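Kategorie: Technik & Betrieb > Haushaltsautomation > Störungsmeldungen
Februar, erfasst von Samira Majali, Leitstelle Erprobung Fluruvville

Vorgang 332: Ablauf „Deckel öffnen, Speise einlegen" bricht wiederholt ab

Status: in Bearbeitung
Priorität: mittel
Betroffene Anlage: Zweiarmsystem Vimon, Übungsfläche Küche
Gemeldet durch: Erprobungsstelle Jelincombe

Sachverhalt
Die Erprobungsstelle Jelincombe meldet, dass der Ablauf in der laufenden Versuchsreihe nicht zuverlässig abgeschlossen wird. Vorgesehen ist, dass ein Arm den Glasdeckel eines elektrischen Kochtopfs anhebt und hält, während der zweite Arm einen Maiskolben (Spielzeug) vom Teller aufnimmt und in den Topf legt. Von 50 Durchläufen wurden 6 ohne Eingriff des Bedienpersonals beendet. Die übrigen mussten angehalten oder von Hand zu Ende geführt werden. Die Meldestelle bittet um Klärung, ob der Ablauf in der Bewertung als „ausführbar" geführt werden darf.

Protokoll

09:10 Uhr. Meldung angenommen. Die Aufzeichnungen der Versuchsreihe wurden angefordert und liegen vollständig vor.

09:45 Uhr. Durchsicht abgeschlossen. Die Abbrüche verteilen sich auf drei Fehlerbilder: Der Deckel rutscht beim Anheben aus dem Greifer; der Deckel wird gehalten, der zweite Arm fährt jedoch nicht an; der Maiskolben wird aufgenommen und vor Erreichen des Topfes verloren.

10:30 Uhr. Kalibrierung beider Arme geprüft, keine Abweichung außerhalb der Toleranz. Ein mechanischer Defekt wird vorläufig ausgeschlossen.

11:20 Uhr. Rückfrage an die Firma Tarawneh, zuständig für die Ablaufsteuerung. Auskunft: Die Freigabe des zweiten Arms erfolgt erst, wenn die Lage des Deckels als stabil erkannt wird. Glas und spiegelnde Innenflächen können diese Erkennung erheblich verzögern. Nach Ablauf der Wartezeit wird der Vorgang ohne Fehlermeldung beendet. Das Fehlen der Meldung wird dort als eigener Mangel aufgenommen.

13:15 Uhr. Wartezeit versuchsweise auf das Doppelte gesetzt. In 3 nachfolgenden Durchläufen fuhr der zweite Arm jeweils an. In einem davon ging der Maiskolben beim Transport verloren.

14:00 Uhr. Greifpunkt am Maiskolben überprüft. Der Greifer setzt bislang am schmaleren Ende an. Es wird empfohlen, den Greifpunkt zur Mitte zu verlegen und die Schließkraft unverändert zu lassen. 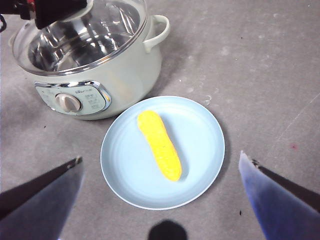
14:40 Uhr. Geänderter Greifpunkt an Tarawneh übermittelt. Bis zur Bestätigung bleibt die bisherige Fassung des Ablaufs in Betrieb. Die verlängerte Wartezeit darf beibehalten werden, ist jedoch im Versuchsblatt zu vermerken.

Vorläufige Bewertung
Der Ablauf ist nicht als „ausführbar" zu führen. Bis auf Weiteres gilt die Einstufung „unter Aufsicht erprobt". Ein Einsatz in bewohnten Haushalten kommt beim gegenwärtigen Stand nicht in Betracht. Zu heißem Inhalt, Dampf und der Bedienung des Drehknopfs liegen aus dieser Versuchsreihe keine Ergebnisse vor; hierfür ist ein gesonderter Vorgang anzulegen.

Offene Punkte
- Bestätigung des neuen Greifpunkts durch Tarawneh
- Fehlermeldung bei Ablauf der Wartezeit
- Wiederholung der Versuchsreihe in Jelincombe mit gleicher Anzahl an Durchläufen

Rückfragen sind unter Angabe der Vorgangsnummer an die Leitstelle zu richten.

© Leitstelle Erprobung Fluruvville | Kontakt | Nach oben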